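Folding Tables for a Shared Dining Room
Project report, Interior Products module, November

1. Background

The residents' dining room at Jellmont has to be cleared for other uses most evenings. Fixed tables were ruled out early. Our task was to choose a small folding table, set it for a simple meal and report on how well it suited the room.

We compared models from two suppliers, Sedance and Bulteo. The Bulteo table was cheaper but had a round top, and round tops leave gaps when pushed together. We chose the square Sedance table and bought 2 of them. The limit for the whole project was 500 dollars, including tableware.

2. Setting the table

The top has a marble pattern in gray, cream and peach, with rust-orange veins and an orange-red edge. Some of the group thought the pattern was too busy for a dining table. We kept it, as a plain white top in the same size had a longer delivery time.

For the place setting we used a fork, a spoon and a plastic cup. We left out knives, because the meals served on Sunday are mostly soup and pasta. The cup is magenta-pink and easy to find against the pale top. 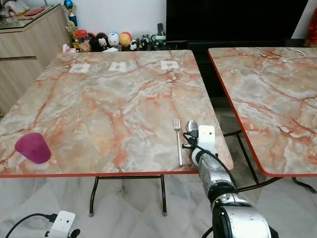
We tried the setting with 4 people, one on each side. Elbow room was acceptable with bowls but tight with dinner plates. A serving dish in the middle left very little space for cups, and two of us moved ours to the second table.

The metal legs are bent tube. Sitting close to a corner, taller members of the group knocked their knees on them. Pulling the chair back a little solved this, though it then took more of a reach to get to the bowl.

3. Cost

The tables and tableware came to 199 dollars. Chairs were already in the room.

4. Further work

We would like to test a longer Imai table in the same room and compare the time needed to put it away. We also did not test stains. Tomato sauce should be tried first, given the color of the veins.

Related reports
Stacking Chairs for Small Rooms
Cup Shapes and Spills
Storage Under the Stairs
Lighting a Shared Kitchen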